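How do you count a "success" when the ball is in a box?

Refugio Cisneros
We are repeating the Vurlow method at Movthorpe. You train on demonstrations from two arms, then test with a small ball, two wooden blocks and two open boxes. We have about 800 demonstrations and ran 499 test trials. My trouble is the scoring. The paper gives one success figure, and I can't tell whether it means the gripper reached the ball or the ball was lifted clear of the box. 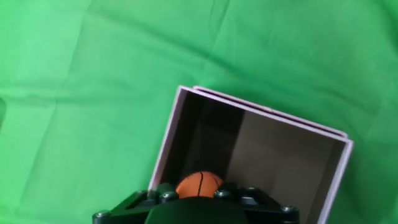

Our wrist view is fine for reaching, but my two scorers disagree on the lifts. One wants to use the side cameras only. Has anyone settled on a rule?

Phyllis Inskip
Score the stages separately. We use 3: gripper inside the box, ball between the fingers, ball above the rim. A trial gets the last stage it reached, and the headline figure is the third stage only. 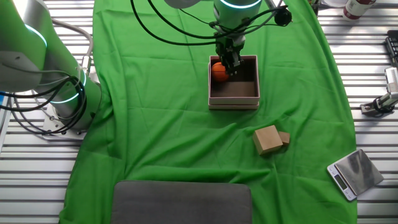
Gripper down in the box, ball at or beside the fingers. From one still I would not go past stage one.

Look at a second angle before you give stage two. In ours the box wall often hides one finger.

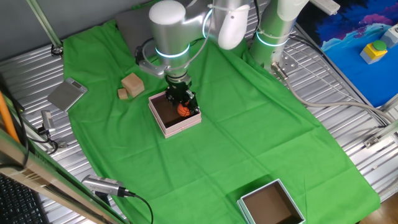 Ball on the bottom of the box, between the fingers. Stage two, no lift scored.

Trials with the ball out on the cloth need their own column. There is no wall to work round, so putting them in with the box trials makes the total hard to read.
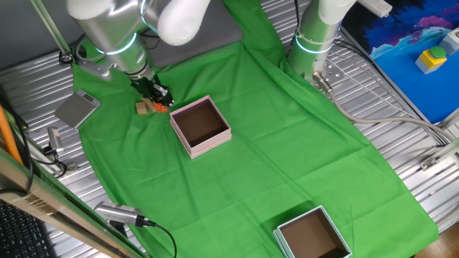
We also hold the last position for 8 seconds before scoring, so a ball that slips straight away is not counted as a lift.

Trujillo
just email the authors. the Driltitz group did that in February and got the score sheet back on the Tuesday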